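少年サッカーの用具手入れメモ(洗う・乾かす・しまう)

3月10日(火) 更新

新学期前にまとめておきます。毎年おなじこと聞かれるので。順番はてきとう。急いで書いてるので読みにくいとこはすみません。

■ スパイクの泥
帰ったらまず玄関の外で左右を打ち合わせる。これで半分落ちる。残りは乾いてから。濡れた泥をこすると縫い目に入って取れなくなります。
乾いたら古い歯ブラシ。ソールの溝は割りばしの先を斜めに削ったやつが一番いい。つまようじは折れて溝に残るのでダメ。
丸洗いは月一回まで。ぬるま湯、37度くらいまで。熱いとソールの接着がはがれる。うちは一足それでダメにしました(4000円…)。

■ スパイクを乾かす
インソールは必ず抜く。別々に干す。
新聞紙を丸めて詰めて、一時間で一回替える。寝る前にもう一回。朝まで入れっぱなしだと湿った紙が蓋になって、かえって臭う。
ドライヤー、ストーブの前、車のダッシュボードは全部やめた方がいい。人工皮革が固くなって、曲がるところからひび割れてきます。
風。とにかく風。扇風機の弱で十分。

■ インソールの臭い
重曹を小さじ一杯ふって一晩、朝はたく。これだけ。
それでも臭うなら酸素系漂白剤を薄めて15分つけ置き。塩素系は色が抜けるので使わないこと。
Mikosportのインソールは裏がスポンジで乾きがおそいです。つけ置きした日は次の日まで使えないと思って。試合前日にはやらない。やって泣いた。

■ ユニフォームの泥汚れ
白いソックスとパンツがいちばんの敵。
・まず乾かす
・はたく、できれば外で
・固形石けんを直接ぬって、もみ洗い。洗濯板あると早い
・すすぎの水が茶色くなくなったら洗濯機へ
いきなり洗濯機に入れると砂がドラムの底にたまります。排水フィルターも詰まる。修理の人に二回来てもらってから反省しました。
背番号のプリントは裏返してネットへ。柔軟剤は入れない、汗を吸わなくなる。アイロンは番号の上はぜったい避ける。当て布しても端がめくれてくることがある。

■ 芝の緑のしみ
泥と別もの。石けんだけでは落ちない。
消毒用エタノールを布にふくませて、裏からたたく。こすらない。下にいらないタオルを敷く。緑が移らなくなったら普通に洗う。
色の濃いシャツは目立たないとこで先に試して。
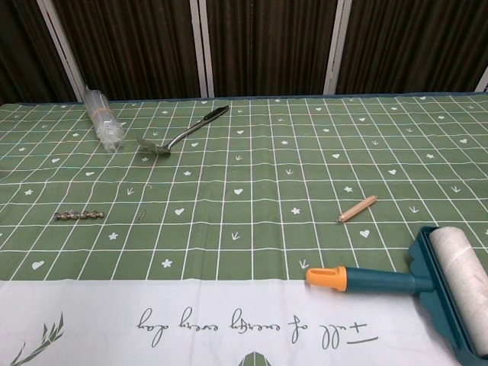
■ すね当て
洗うのを忘れがちなやつ。中のパッドが外れるタイプなら外して手洗い、外れないタイプは中性洗剤をつけたスポンジで拭いて、水拭きして陰干し。
ゴムベルトがのびてきたら手芸店の平ゴムで縫いなおせます。Durnerのはベルトが細めなので、買うときは幅を測ってから。適当に買うと通し穴に入らない。
左右がわからなくなる子は内側に油性ペンで「ひだり」と書く。かたほうだけでいい。

■ キーパーグローブ
手のひらのラテックスは洗剤がしみ込むとだめになる。ぬるま湯で手にはめたまま、手を洗うみたいにして洗う。石けんは使わないか、使っても専用のをほんの少し。
絞らない。タオルではさんで押す。指を上にして干すと水が手首に下りて早い。
しまう時に手のひら同士をくっつけないこと。くっつくと、はがすとき表面ごといきます。間にクッキングシート一枚。
試合前は少し湿らせる。カラカラだと滑ります。

■ ボール
濡れた布で拭いて乾いた布で拭く。終わり。
空気はシーズン中ならそのまま、二週間以上使わないなら少し抜く。針は必ず湿らせてから刺す。乾いたままだとバルブのゴムが切れて空気が漏れるようになる。つばでもいいけど水で。
空気入れの針は無くすので予備を。缶のフタ裏にマスキングテープで貼っておくと見つかる。

■ 水筒とボトル
スポーツドリンクを入れた日はその日のうちに洗う。次の日に開けるともう遅い。
パッキンを外して、ボトルは700mlに対してクエン酸小さじ一杯、ぬるま湯でふって1時間。飲み口のぬめりは綿棒。
黒い点々が取れなくなったらパッキンだけ買い換え。本体ごと買わなくても部品で売ってます。

■ バッグの中
底に大きめのポリ袋を広げて敷いておくと、砂ごと持ち上げて捨てられる。
濡れたもの用の袋は別に二枚。一枚はソックス、一枚はスパイク。まぜるとソックスがえらい事になる。
帰ったらファスナー全開でさかさまに吊るす。Dildaleの遠足みたいな大きいバッグを使ってる人、底板が外せるので月一で外してみてください。下がすごいです。

■ 名前つけ
スパイクはベロの裏。かかとに書くと消える。
ソックスは足の裏側に布用ペン、白なら一か月もつ。黒には白い糸で一針二針、色を家ごとに変えるのが早い。
ビブスは名前じゃなく番号で管理。うちのチームは13番だけいつも行方不明です。

■ 雨の日の追加
替えの靴下、よぶんに一足。タオルも。
車のシートにはレジャーシートよりバスタオル。レジャーシートは水が流れてすき間に落ちる。
レインコートは脱いだら振って、裏返さずにそのまま袋へ。

■ 追記
スパイクのひもの結び目が固くてほどけない時は、フォークの先を入れて少しずつ。切らないで。
Živkovićのひもは丸ひもなのでほどけやすいです、二重に結んでからベロの下に入れておく。
洗濯ネットは4月に買い替えると決めておくと楽。穴あきに気づかないまま使ってる家が多いので。
グラウンド用のほうきと家のほうきは分けること。柄にビニールテープ巻いておけば間違えないです。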